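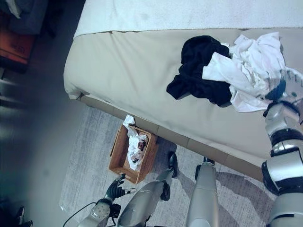
Right gripper at the clothes on the bed, basket on the rug.

Bedroom checklist, Fasinora site, 14 March 2024
Inspector: Kirstin Cruickshank

Floor covering flat under both feet: OK
Cable clear of the feet: to check again, please fasten it higher
Stop button within reach of operator: OK
Sleeve and finger joints, no cloth caught: OK, look again after 30 cycles

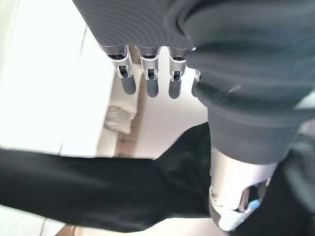
Can the operator fold clothes beside the robot during a cycle?
Only after the stop button is pressed and both arms are still.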